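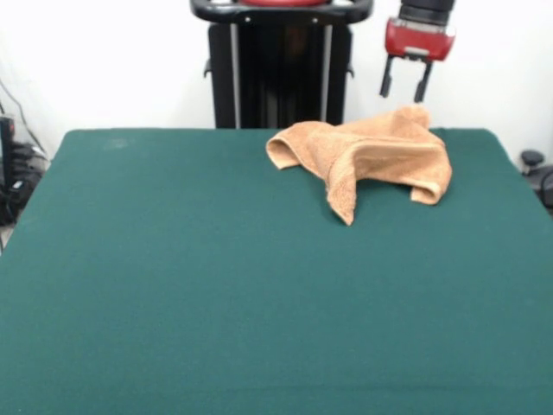
Start with the dates. Tutura came out in July and runs 228 pages; the manuscript De Luca turned in had 260. The talk concerns the difference. Gualtiero De Luca writes households by surface: what is on the table, who left it there, who will move it. A towel dropped in a heap on green cloth is the kind of item he will hold for a full page, and in chapter 3 he does. Pause. Read the laundry passage, page 37, first paragraph only.

State the claim: the cuts fall almost entirely on the mother's speech. She narrates the draft and is reported in the book. Marinho, the brother, keeps every line he had.
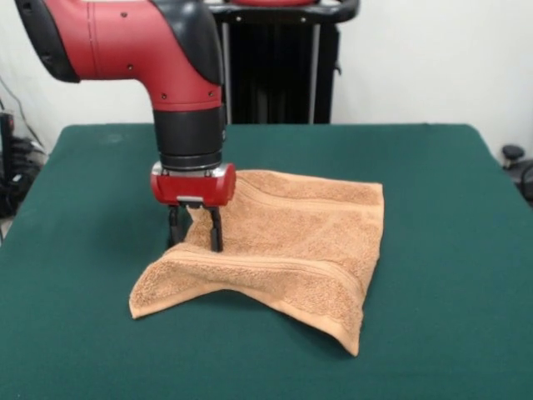

PART TWO: THE TRANSLATION

Edivaldo Falcão worked from the longer text, then cut to match. Two traces remain in the English:

Tense. Present in the kitchen chapters, past elsewhere — the draft's pattern, dropped in the original.

Names. The town is Dimmont throughout. The original switches to Sandell after the flood.

Skip the second point if past 20 minutes. Handout has both passages side by side. Take questions on the ending last.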